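Chapter 4
Where Do the Examples Come From?

I promised at the end of the last chapter that we'd stop talking about loss curves for a while, and I meant it! This chapter is about the stuff you feed in at the front. When I taught this course the first time I gave it one lecture, squeezed in before the break, and my students went off and gathered 2,000 examples that were very nearly the same example. That was my fault, so now it gets a whole chapter (and a lab, in September, if you're taking this with me).

Let's start with what I mean by an example. For our purposes it's one complete attempt at a task, start to finish, with everything the robot saw and everything its joints did along the way. I'll call that an episode. The task we'll follow is called Grakum, and it's a sorting job: two arms, a pile of odds and ends on a black mat, and an open cardboard box full of more odds and ends.

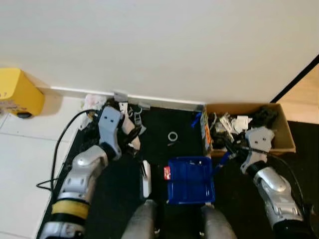
My colleague Pauline Birkett ran the Grakum sessions, and her first rule was that the mess had to be a real mess. She'd seen what happens when you lay out six clean blocks in a row. The model learns six clean blocks in a row, and then you hand it a plastic bag and it has no idea what to do with itself. So she wanted things that bend, things that tangle, things that are half hidden under other things.

The set we'll use has 1,090 episodes in it. Of those, 900 are for training and the rest are held back, and please don't peek at the held-back ones, however tempting it gets around problem 4.7. You'll also find a folder with 51 episodes that Pauline marked as bad. I asked her to leave them in. Some are bad because the operator gave up partway, and a few are bad for reasons she and I still argue about — we'll get to those in section 4.3, and you can take sides.

One more thing before we start properly. An episode is a long string of moments, and the moments next to each other look almost alike. A long episode gives you a huge number of camera views, but it doesn't give you a huge number of different situations. Keep that in your head when someone brags to you about the size of their data. Ask how many episodes, and ask how often the pile got changed. 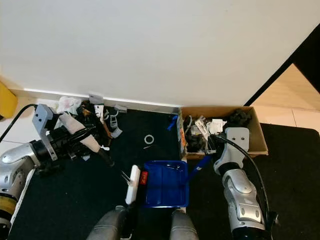 4.1 Picking a Task You Can Repeat

Before you record a thing, write down in one sentence what "done" looks like. Ours took four tries. Grab some paper and have a go at yours now, then compare it with the versions in Table 4.1.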